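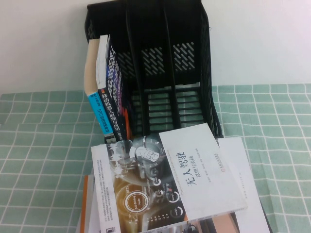
Paiva's instructions for the estate covered shelving order and nothing else. Catherine Gillies read them twice at the table, in June, with the window shut. Technical works first, by subject, then the correspondence. The black organizer had three compartments, and two books stood in the leftmost, one with a bright blue spine marked BOSCH. The rest lay in a pile on the green checkered cloth. The inventory ran to 1,886 entries. Entry 13 had no title, only the word Resolis in pencil.

She took the blue one first and checked it against the list. The entry gave a shelf, a date of purchase and the initials A.V.
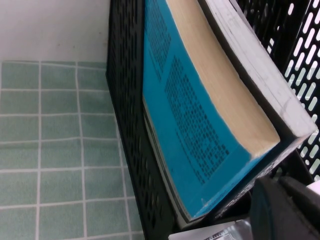
Entry 13

Anouk Verstraete answered on the fifth ring.

"He kept it, then," she said.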